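Eating on the clock: Shazia Magsi on the short lunch

By Junaid Bhutto
15 Jul 2018

Shazia Magsi has 34 minutes for lunch. She timed it once, at her old job in the Sulden building, from badge out to badge in, and the number stuck. She now runs a small supper club out of Chaudhry Hall and writes about how people eat at work. We talked between two of her deliveries, me typing, her unpacking onions.

"People say they don't have time to eat," she says. "They have time. They dont have a place." At Sulden the break room had 4 chairs for the whole floor. Everyone ate at their desks, most of them over the keyboard. Soup was a risk.

She started carrying her own spoon. Then chopsticks, then a cloth napkin. Co-workers laughed, then asked to borrow them. "A plastic fork makes you hurry. I really think so. You want to be done with it."

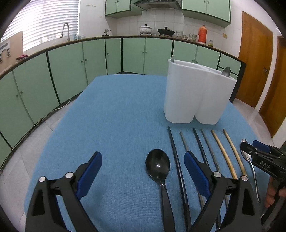 A black spoon and chopsticks on a light blue cloth.

Her rules are loose. Sit down. Put something under the food, a napkin, a towel, whatever. Phone in the bag. She breaks the last one a lot – "my mother calls at noon, what am I going to do" – and doesn't feel bad about it.

The supper club came out of that. First one was in May, two tables pushed together, 51 people on the waiting list by the next week. Anqi Lei cooks. Hammad Magsi, Shazia's brother, washes up and complains. Dinner is rice, two vegetable dishes, one fish, and a pickle that Anqi won't give me the recipe for. I asked twice.

What about people who like eating alone at the desk? She stops with the onions. "Fine. I did it for years. Some days I couldnt talk to one more person." Her beef is with managers who book meetings at 12:30 and bring sandwiches as an apology.
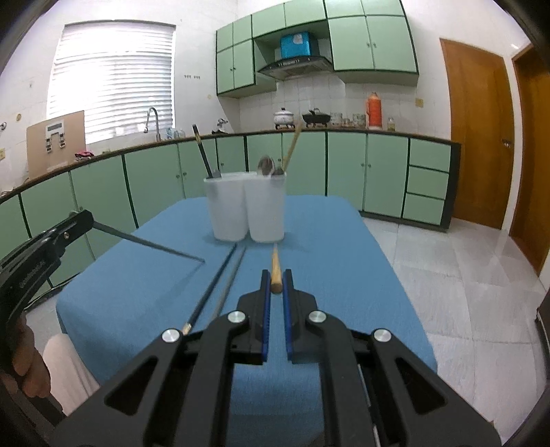
She'd rather see the hour blocked off on everyone's calendar. One office she visited, Seltix, tried it. Half the staff went out, half stayed in and ate together, and a few took naps in their cars. She counts the naps as a win.

Next up is a breakfast version, early, for the bus drivers at the Diko depot. No date yet. She needs a bigger rice cooker and a second person who can get up at that hour. Hammad has already said no.

Recent interviews
Shamim Butt on forty winters of bread
What the school kitchen threw out
Tea before the night shift

Contact the editors | Copyright 2018 | Back to top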